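Guides > Working Life > Handing a small job over to the arms

How to hand the plant watering over to a pair of arms (and keep everybody happy)

14 comments · 122 shares

When we first talked about automating anything at Trondley, most people in the office pictured the big jobs, the packing and the pallets. I'm glad we began with the pot plants instead! A small, gentle job gives everyone time to get used to the idea, and if it goes a bit wrong you mop up and have another go. I've written out how we went about it, in case your workplace is thinking along the same lines.

Start by talking to whoever does the job now. For us that was Katalin Pap, who had been watering the succulents on every floor for years, and who knew far more than was ever written down. Sit with her equivalent for a whole morning if you can, kettle on, and write down each thing they do, even the things they call obvious. Katalin lifts a pot by its rim and feels the weight before she decides whether it wants a drink. It took us two goes to get that out of her!
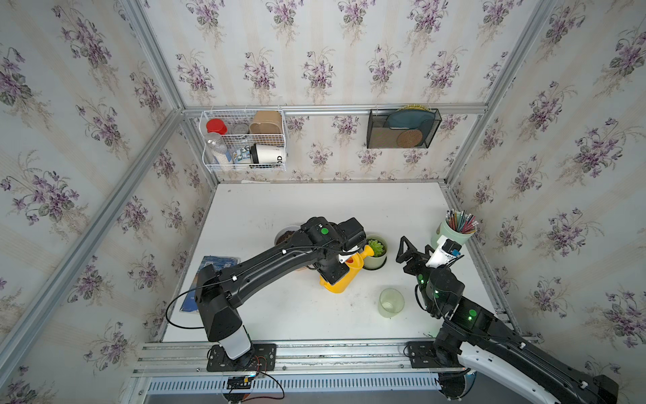

Next, set up a table that feels like the real place. You want the ordinary clutter of a working day nearby, the pencils and books and baskets of odds and ends, so that the arms learn to get on with things in company. Keep to light pots and a light can with a decent spout. Part-fill the can at first (a small cupful is plenty for succulents, and far less to wipe off the floor).

Then comes the practice, and here you do need patience. We asked for 300 runs before we'd let the arms near the plants upstairs, and we did 400 in the end, a good many of them while I ate my sandwiches. Let the person who knows the job lead these sessions. Katalin guided the arms through the pouring herself, and she was the one who said when a pour was too quick or landed on the leaves instead of the soil. Between runs, wipe the table down and put the can somewhere slightly different each time.

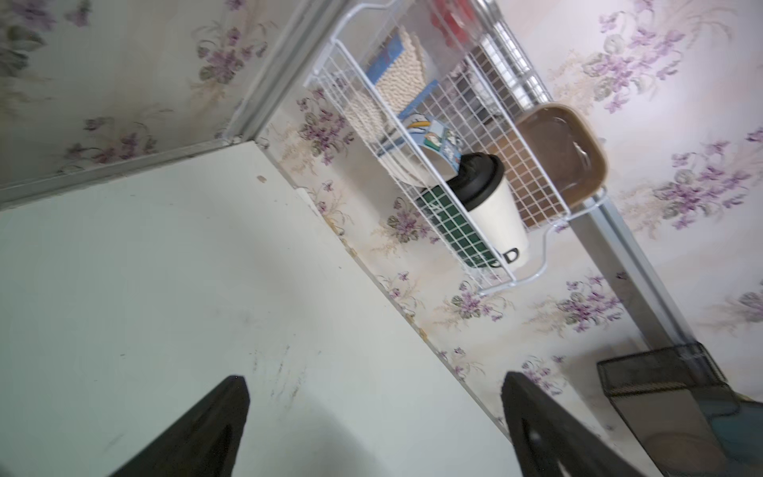 The view from the gripper, looking up towards the wire basket.

Do keep one person's name on the job. I feel quite strongly about this one. Our friends at Escobedo let theirs drift, with everybody supposing that somebody else was checking, and they had a very sorry windowsill by February. Put the name on the wall, and give that person the say over when the arms are switched off.

You'll also want to be straight with people about hours. Watering took Katalin around 2 hours a week, and we agreed before we started that the time stayed hers. She spends it now on the training table, and on showing the new starters at our Bravedthorpe site how it all works. She did miss the walk round the building, so she still does the top floor by hand.
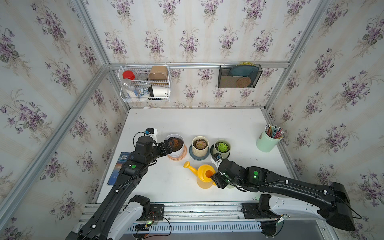

Try the two-handed part last. One arm steadies the pot while the other sees to the can, and it's worth practising each half alone before you put them together. Go slowly, keep your own hands well back while the arms are moving, and stop for the day when you find yourself getting cross.

If you have a question I haven't covered, pop it in the comments and I'll ask Katalin, who will know.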